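Chapter 5
The Hand: Building a Two-Finger Gripper

If you have been following along since the first chapter, you now have an arm. It stands on its base, it goes more or less where you send it, and it has probably knocked a mug off the bench at least once. What it doesn't have yet is any way to pick something up, and that is the work of this chapter and the next.

I should say at the start that this is the part of the build people look forward to most and, in my experience, the part where they slow down the most. An arm is a fairly forgiving thing. You can be a little sloppy with a shoulder joint and make up for it later in the settings. A gripper is small, and it has to do its job at the very end of a long chain of parts, where every bit of looseness in the shoulder, the elbow and the wrist has had a chance to add up. So please give yourself time. In the shared workshop at Pritunen, where I worked out most of the designs in this book, we set aside four evenings for the gripper and usually needed a fifth, and those were good evenings, with the printers humming along and somebody always hunting for the small hex key.

What you will need before you begin

You should have the wrist plate from Chapter 4 finished and bolted down, with all its screws snug. You will also need the printed parts for the housing and both fingers, the packet of threaded inserts, a soldering iron you don't mind using for something other than solder, and an old towel to work on. The full set of printed parts takes nearly 42 hours on a home printer of ordinary size, so I'd suggest starting the housing tonight and reading the rest of the chapter while it runs. If you belong to a workshop with more than one machine, spread the parts among them, but print both fingers on the same one. Two printers that seem alike can disagree by a hair, and the fingertips are where you would notice.

As for plastic, I have built this gripper in three kinds and would happily use any of them again. The plain gray spool sold by Ovitier is what I keep coming back to, mostly out of habit – it sands nicely and it takes a threaded insert without slumping. If you already have a half-used spool of something else on the shelf, use that. There is no sense in buying new plastic for your first try, because your first try will almost certainly end up in the box of spare parts (mine did, and so did my second).

How a gripper holds on

Pick up a pencil with your thumb and first finger, and then pick up an orange the same way. You didn't have to think about it, but your hand did two quite different things. With the pencil, you pinched with the very ends of your fingers, and with the orange you opened wide and let the pads press in from either side. A two-finger gripper has to manage both jobs with much less to work with. It has no skin to tell it that something is slipping, and no palm to speak of.

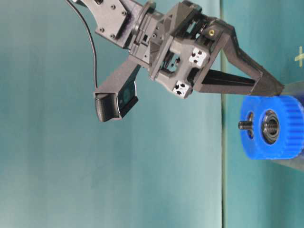
What it does have is friction, and a good part of this chapter is about getting as much of that as you can. When two fingers close on an object, the grip depends on how hard they press, how rough the surfaces are, and how much of each finger is really touching. Beginners tend to reach for the first of these and turn up the motor. I'd ask you to leave the motor alone for now. More force bends printed parts, warms up small motors, and squashes whatever you are holding, and a bit of texture on the fingertip will often do more good than doubling the push behind it.

Shape matters as well. An object with ridges gives the fingers something to catch against, and a smooth round one will try to roll away the moment the two sides don't press evenly. For this reason the practice objects at the end of the chapter run from easy to hard. You'll begin with a block of scrap wood and work your way toward a marble, and I will admit now that the marble took me most of an October.

Tips, pads and the space between

Our fingers are long and narrow at the ends so they can reach into tight places, such as the gap behind a knob or a bolt in a corner. The price for that is stiffness. A long finger acts like a long lever, and a load at the tip pulls much harder on the joint than the same load near the base. The drawings give a finger length of 94 millimeters, measured from pivot to tip. You may certainly go shorter, and for a first build I would gently encourage it. Going longer is possible too, but thicken the root of the finger when you do.

Check the opening early. With the fingers spread as wide as they will go, slide your test block between them and close them slowly by hand, before any motor is attached. You are feeling for rubbing, for clicks, and for the moment when the tips meet. If one arrives ahead of the other, look at the pivots before you start filing anything. At the Olaniyan build nights we saw this fault again and again, and nearly always a washer had been left out.

A word about threaded inserts

Plastic threads wear out quickly, and you will be taking this gripper apart often. Brass inserts solve the problem. You press them into the plastic with a warm iron, let them cool without touching them, and from then on your screws have metal to bite into. There are 17 in this design, and I'd practice on a scrap piece first. Go slowly, keep the iron upright, and stop when the insert sits level with the surface.

Section 5.1 begins with the housing. Clear off the bench, find that hex key, and set out your printed parts in the order shown on the Prokau parts sheet at the back of the book.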